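Lasst uns doch wieder Knöpfe

Neulich stand ich in der Ferienwohnung von Freunden vor dem Herd und wollte Nudelwasser aufsetzen. Schwarze Glasfläche, kein Regler weit und breit, dafür ein kleines Schlüsselsymbol, das mich anblinkte. Ich habe getippt, gewischt, gedrückt gehalten. Einmal piepste es, immerhin! Am Ende hat Maëlle Robichaud, der die Wohnung gehört, mir am Telefon erklärt, dass man zwei Felder gleichzeitig berühren muss, aber nur mit trockenen Fingern. Trockene Finger, beim Kochen.

Seitdem führe ich privat einen kleinen Feldzug für den Knopf. Und den Drehschalter, und den Kippschalter, und überhaupt alles, was man im Dunkeln findet. Ich weiß schon, das klingt nach Früher-war-alles-besser, und meine Kinder verdrehen die Augen, sobald ich damit anfange. Dabei mag ich Technik ja. Ich mag sie nur lieber, wenn ich merke, dass ich sie bedient habe.

Mein altes Küchenradio zum Beispiel hat links einen Lautstärkeregler. Wenn im Lied eine Stelle kommt, die mir gefällt, drehe ich auf, ohne hinzuschauen, mit dem Ellbogen, wenn es sein muss (Teig an den Händen). Beim neuen Lautsprecher im Wohnzimmer entsperre ich erst das Telefon, suche die App, warte, bis die App den Lautsprecher gefunden hat, und dann ist die Stelle vorbei. Der Lautsprecher klingt besser, keine Frage. Trotzdem läuft meistens das Radio.

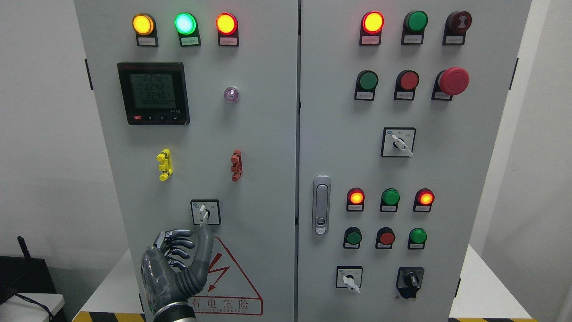
Taster und Drehschalter an grauen Schranktüren, dazu Leuchtmelder in Gelb, Grün und Rot.

Am schlimmsten finde ich es im Auto. Wir haben im Mai einen Leihwagen gehabt, elf Tage lang, und ich habe bis zum Schluss die Scheibenlüftung nur gefunden, wenn ich rechts rangefahren bin. Sie steckte in einem Untermenü hinter der Sitzheizung. Wer denkt sich so etwas aus? Früher war da ein Rad mit einem Bildchen drauf, das hat man gegriffen und gedreht, und die Augen blieben auf der Straße. Mein Nachbar Wayne Chan hält dagegen, dass man sich an alles gewöhnt und dass so ein Bildschirm eben mehr kann. Stimmt beides. Nur will ich von dem vielen, was er mehr kann, im Regen bei Tempo 100 genau eine einzige Sache.

Natürlich sind Knöpfe teurer. Jeder braucht ein Loch, eine Kappe, eine Beschriftung, und wenn sich hinterher jemand eine neue Funktion wünscht, kann man das Loch nicht per Update nachliefern. Das verstehe ich. Ich verstehe auch, dass eine glatte Fläche sich leichter abwischen lässt. Bei meiner Waschmaschine allerdings, knapp 900 Euro, hätte ich gern noch 30 draufgelegt, wenn man mir dafür einen Programmwähler eingebaut hätte, der beim Drehen einrastet. Dieses Klacken! Das sagt mir mehr als jede Animation mit Wassertropfen.

Und dann die Sache mit dem Alter, über die kaum geredet wird. Mein Vater ist mit seinem alten Thermostat wunderbar zurechtgekommen. Ein bisschen nach rechts, wärmer, ein bisschen nach links, kälter. Seit der Renovierung hängt da ein schickes Täfelchen, das nachts ausgeht und erst wieder leuchtet, wenn man es lange genug streichelt. Er zieht jetzt lieber eine Strickjacke an.

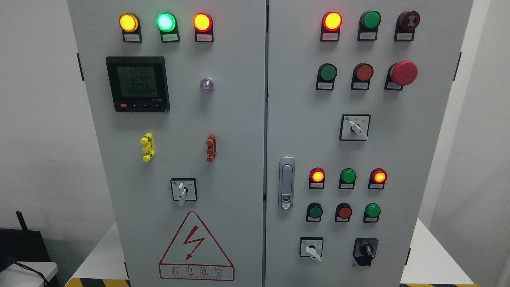
Jede Lampe an ihrem festen Platz, mit Schildchen darunter.

Was ich mir wünsche, ist gar nicht viel. Lautstärke, Temperatur, Licht, an und aus: Für die paar Dinge, die man täglich zehnmal anfasst, bitte etwas zum Anfassen. Den Rest dürft ihr von mir aus in Menüs vergraben, so tief ihr wollt. Die Sprache stelle ich einmal ein und dann nie wieder, dafür brauche ich keinen Hebel.

Ein bisschen Hoffnung habe ich übrigens. Als ich mich im Elektroladen nach einem neuen Herd umgesehen habe, standen in der Ecke zwei Modelle mit richtigen Knebeln vorne dran. Der Verkäufer meinte, danach werde wieder öfter gefragt. Ich habe an allen gedreht, mehrmals, und einen davon bestellt.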